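Search this site Search Go

Home Reviews Desks & Tables Seating Lighting Ask Us Contact

Segers Numham Table Review: A Lot of Talk About a Curved Edge

I have now read the Segers brochure twice, and I still can't tell you what "edge wellness" is supposed to mean. It shows up on the first page and again on the warranty card. As far as I can work out, it means the Numham table doesn't have corners.

Fine. I have bruised my hip on enough corners to see the appeal. But the Numham costs a good deal more than a plain rectangle of the same size, and the company says the curve makes people stand closer, work longer and complain less. Those are big promises for a table top. I used ours every working day from September on, and I can speak to the first one and part of the third.

Putting it together was the low point. The instructions claim 20 minutes. It took me two hours and a second person, mostly because the holes for the center brace didn't line up until every leg bolt had been backed out again. Step 3 should come after step 5. I wrote to Segers to tell them so and got a polite reply that thanked me for my enthusiasm.

Once it's up, it stays up. I expected wobble and went looking for it, leaning on the rim at different spots and bouncing my weight a little like a kid on a fence. There's some give at the ends and almost none in the middle. A full coffee cup set near the end will shiver if somebody leans hard on the other side. I've seen worse on tables that cost more, and I've also seen better on a secondhand kitchen table.

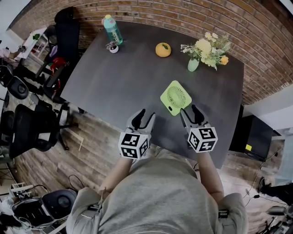 Height is where I started to lose patience. You get a choice of positions on each leg, set with a pin, and no two legs want to agree on where a position is. Once you've got them level you will not be changing your mind before lunch and changing it back after, whatever the brochure says about "a day in motion." Pick standing or sitting and live with it. I'm five foot ten and picked standing, one notch below the top.

The dark finish looks good from across the room. Up close it holds on to every fingerprint, and dust shows by mid-morning. Segers sells a cleaning cloth for it. I used an old sock and couldn't find any difference worth paying for. The surface is rated for "1,000 wipe cycles," a number that means very little unless they tell you who was wiping and with what.

About that curve. Yes, it's kinder to your forearms and your hips. It also means things near the rim have less table under them than you think, and pens go over the side all day long. You can't push it flush against a wall, and you can't put two of them together without leaving a gap that eats paper clips. If you need a run of tables along one side of a room, stop reading and buy rectangles.

I asked Siebe Coppens, who fits out small workrooms in Clerkolthorpe and has put in 15 of these, whether his customers felt any healthier. He said they felt they had bought a table.

For comparison, the Pinport standing table is uglier, square, and easier to level. Its corners are sharp enough to be annoying. Most people will get used to that, and will have money left over for a decent mat to stand on, which did more for my back than any curve.

Would I send the Numham back? No, mainly because I'd have to take it apart. Would I buy another at full price? I'd wait for a sale, and I'd want the brace holes checked before it left the warehouse.

Rating: 3 out of 5

Related Reviews
Pinport Standing Table: Square and Proud of It
Floor Mats for People Who Stand All Day
Do You Need a Cable Tray?
Segers Folding Stool: Second Look
Clip-On Lamps Under the Microscope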